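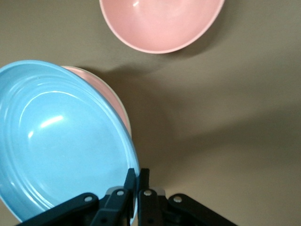 Bowls on a beige surface.

Filed under: Talks / Developer Days / Databases
Reading time: 2 minutes

Speaker notes, Azlan Simanjuntak
Moving the Kultar order system off flat files

Hello everyone, and thank you for coming to the early slot (wait for the door to close, people always drift in). I'll try to leave time at the end, though those of you who heard me in March know how that usually goes!

Start with the old system. Kultar ran its orders on flat files for years, and I want to be kind about it, it did the job and the people who wrote it were very good. The trouble came when Vitberg asked for live stock figures in the browser and we had to say no, and then say no again.

Next slide, the table list. We had 986 tables to look at. Most moved across without any fuss at all, and I do mean to say that slowly, people expect a horror story. The awkward ones were the date fields, where blank meant one thing in the warehouse and something else entirely in accounts. Tell the Ogola story here if the room seems awake, skip it if not.

Then the reports. 3,578 saved reports, bless them, and every one had an owner who would miss it. We ran the old and new side by side and compared the totals each night. Mention that Vaneck wrote the comparison script and that it's in the handout.

Demo: open the order screen, filter by customer, change a line, save. Log in BEFORE the talk this time. If the network drops, go to the two backup slides.

Two things I'd do differently. Index earlier, and get the accounts people in the room from the first week, they knew far more than our documents did.

Questions. Repeat each one into the microphone, please, Azlan.

Contact the events team | Back to top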